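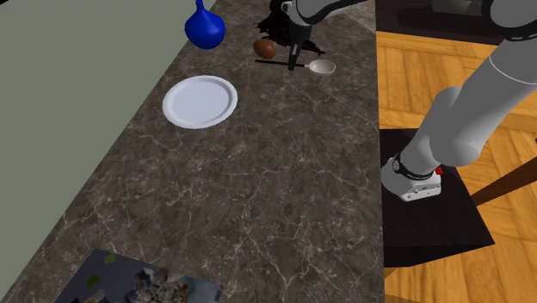 A blue vase and a white plate on dark marble.

Let the singers breathe
By Taras Stasiv | December 2023
Filed under: Opera & Stage, Opinion

I paid for row 10 at the Chornovol house and spent half the tenor's big aria watching a staircase spin. It's a lovely staircase! But he was singing his heart out - softly, too - and the motor hummed right through it. Give me three chairs and a decent lamp any night.

Comments

Novico: Row 10 heard it? So did the balcony.

Ihor Onyshchenko: I liked the staircase. The chorus was late, though.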